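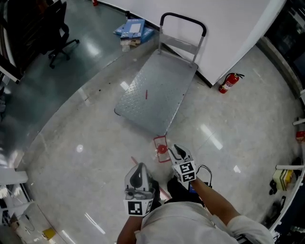

4.2 Adjournments and the cost of delay in commercial arbitration

The second part of the study looks at how often hearings were put off, and who asked. We read the procedural orders in 855 domestic arbitrations seated in India, all of them contract disputes between companies. Orders were coded by Bhavana Palaniappan and checked by Sreekumar Kaimal. Where the two disagreed, the order was read again by a third coder.

Most adjournments were requested by the respondent, and most came at the evidence stage. Requests made before the statement of defense was filed were usually granted without costs. Later requests were treated less kindly – tribunals with a retired judge in the chair were the exception, and continued to grant them freely.

Figure 3. Adjournments by stage of proceedings and by requesting party.

Figure 3 leaves out matters that settled before the first procedural hearing. It also leaves out the Drullus and Biltico references, which were heard together and share one set of orders. Adding them back does not change the order of the bars.

Counsel's diary was the reason given most often. Senior counsel who appear in court during the day tend to ask for evening or weekend sittings, and when a court matter runs over, the sitting is lost. In Menon v. Furen, cross-examination of a single witness was spread over 2 years for this reason. The award itself took the tribunal only a few weeks to write.

We could not measure what these delays cost the parties. Fee notes were available in too few files, and those we saw did not separate reading fees from appearance fees. Section 5 returns to this point.

Last updated: Sunday, September 6, 2026

Comments

Colette Picard
Were emergency arbitrator applications counted as separate matters?

Narayanan Fernandes
No, they were folded into the main reference. See the note to Table 2.

Annapurna Poojary
The part on evening sittings matches my experience. I would like to see the same exercise for ad hoc and institutional cases separately.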